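From: Khadija Cherkaoui
To: Etedcombe teleop list
Date: Sun 25 March
Subject: Re: [etedcombe-teleop] kitchen task, how tidy should the worktop be?

Hi Yoga, hi all,

On Friday Yoga Halim wrote:

> We've got 169 demos of the toy food task now, all driven with the
> hand controllers, and the policy is fine until somebody moves
> anything. Hongmei wants us to clear the whole counter and start
> again with just the plate and the board. I'd sooner keep the clutter
> in and record more. What did you lot do at Plaltelden? And did you
> keep the demos where the driver fumbled the grasp?

Keep the clutter! We went the other way first, and I still wince about it. Guilan and I spent most of July recording on a bare worktop, 235 demos, lovely smooth things, and then we put a kettle back and the arm went for the kettle. All that work and it had mostly learnt what a bare worktop looks like.

So when we started over I left the kitchen as a kitchen. Toaster and toaster oven along the back, mug and pots over by the blue tiles, the soft fruit on its plate at the front left, and the board in the middle with nothing on it as the place to put things down.
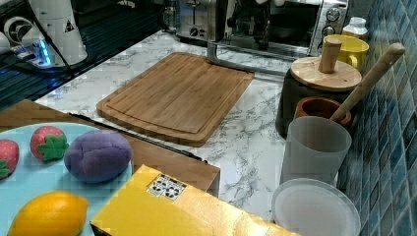

We shifted a few bits between sessions, never in the middle of one, and wrote down what had moved. Turning the board a little was worth more than I expected (ours had been dead square to the wall for weeks, and the drops were landing in exactly the same spot every time). Swap which fruit you go for first as well. Drivers get into a rut and always pick the easy one, and strawberries are much nicer to grab than anything round and smooth.

On the fumbles: I'd keep them if the driver recovers within the same go. Open, back off a bit, try again, place it, done. Those are gold, because the arm is going to miss too and it needs to have seen somebody get out of it. If you dropped the thing and reached in with your own hand to put it back, bin it. Yichen disagrees with me on this and will no doubt say so.

One more thing, do slow down over the last bit before the grasp. I had 2 drivers with very different habits, one creeping in and one swooping, and mixing them gave us an arm that dithered above the plate. We did 24 fresh goes with both of them creeping and it calmed right down.

Can you send me a few of the ones that fail when things get moved? Raw is fine, I'll have a look on the train.

Khadija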